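Skumden two-arm folding cell – anyone running one?
Forum: Small Shop Automation > Kits and Services

ochre_bolt
Posted 6 March 2022

We're a small garment printer and I'm looking at the Skumden folding cell. It comes as a kit with two arms, table, enclosure and control software. You can buy it outright or take the service plan, where they train it on your products and charge by the month. The sales rep says it handles short-sleeve shirts in adult sizes without any fixtures. We ship 200 shirts on a normal day and folding is the job people here like least.

Has anyone used one for real work? I'm mostly interested in setup time and how often it needs a person.

millrace
We looked at it in September and passed. The demo was good, but every shirt in the demo was the same shirt. Ask them to run your stock, with your prints, before you sign anything.

Tiburcio Nava
I have one on the service plan at our place in Clunddale. Four months in. Setup took two days, most of it leveling the table and getting air and power where we wanted them. Calibration is a menu item and it walks you through.

Average for us is 43 seconds a shirt when it goes right. A person is faster. The point for us is that it keeps going while we pack.

It does plain and printed tees. We had trouble at first with heavy plastisol prints, because the stiff area doesn't bend where the software expects a fold. They retrained on a box of our shirts and it got better. Hoodies are a no. They told us that up front.

ochre_bolt
Thanks, that's useful. Does the shirt have to go down flat and square, or can you drop it on the table?

Tiburcio Nava
It doesn't have to be square. It will take a shirt at an angle with some creases in it and straighten it before the first fold. A shirt in a ball is hit or miss. We lay them down by hand, more or less open, and that takes a couple of seconds.

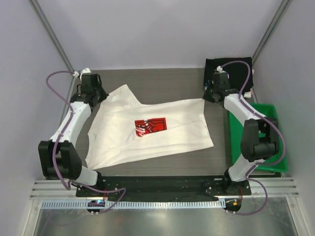 Flanotley wants to know about cable wear. They ran a different brand with cables outside the arm and had to replace a set after one winter, and the quote for the part was more than they expected. Is that covered on the plan, or does it count as a consumable?

Tiburcio Nava
Covered on the plan. If you buy outright it's on you after the first year. I haven't had to replace any yet. I did have one connector work loose at the wrist, and support walked me through reseating it on the phone.

millrace
I still think the math doesn't work at 200 a day. At 43 seconds that's under two and a half hours of folding. A decent folding board and one person would do it in less, and the board never needs a support call.

ochre_bolt
The person is the problem. I can't keep anyone on that station.

millrace
Then somebody still has to load it and clear it. You haven't removed the station, you've changed what happens at it.

Tiburcio Nava
Fair, but loading is a smaller job. Mine gets done by whoever is at the packing bench. I wouldn't buy one outright at that volume, though. Take the plan and see.

jp_ochoa
No relation to the Ochoa folder, before anyone asks. We compared the two. Ochoa is a flat plate machine, much quicker, but it wants the shirt placed exactly and it only does one fold pattern per plate. If all your orders go in the same size bag I'd get that one. If you change folds a lot, Skumden makes more sense.

ochre_bolt
We use 4 bag sizes, so that probably rules out the plates. I've asked Skumden for a trial with a box of our own shirts, including the thick prints. Will post the times when I have them.

Flanotley
Please post the plan terms too if they let you. Mainly the notice period.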